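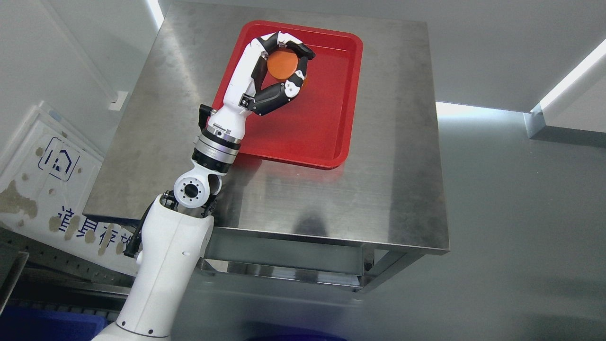
Can a robot do the tidying up yet, at home or in a small workshop?

It depends on the chore: picking up one known thing and putting it in a tray is well within reach, but clearing a messy room from start to finish is still a long way off.

Asked by Flerkach, 4th August

I run a little packing room and spend 80 minutes a day moving odds and ends between bins. I'd love a machine to take that on, and then come home with me and do the toys! Has anyone tried it?

Telico

We had one on trial in January and I was grinning all week. It got through 64 pick-ups before lunch, slower than me but it never wandered off for a biscuit. Trays are the friendly bit (fixed height, fixed place, easy to label). Start there.

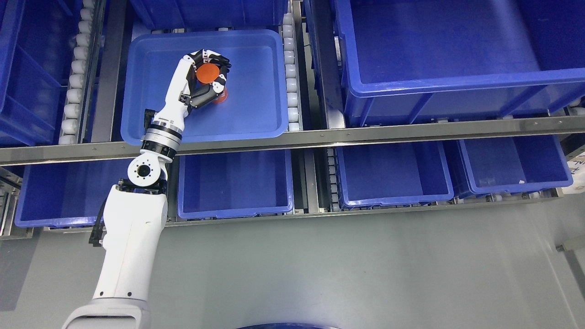

Robotic hand holding an orange object in a shallow blue tray, with rollers on both sides.

Soft or floppy things were another story. Ours dropped gloves, bags and anything thin, and we had to stay close by. Still, what a thing to watch!

Lapointe

Agree with the above. Round things are a lovely first test, as the fingers have to close on all sides or it rolls away.

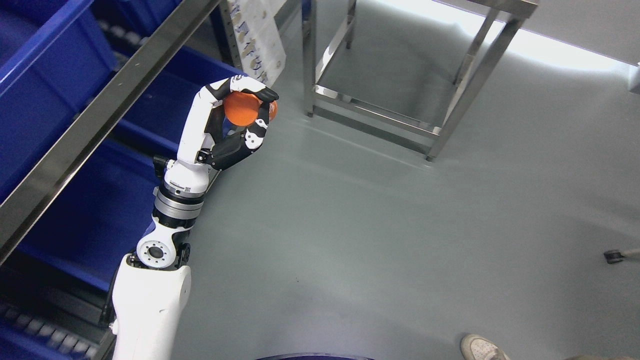 Once you're happy with that, try 10 different items and keep a note of which ones it fumbles. Leave plenty of clear floor too. For the toys at home I'd wait, as stairs and rugs are still hard going.

Rerner

just get a bigger bin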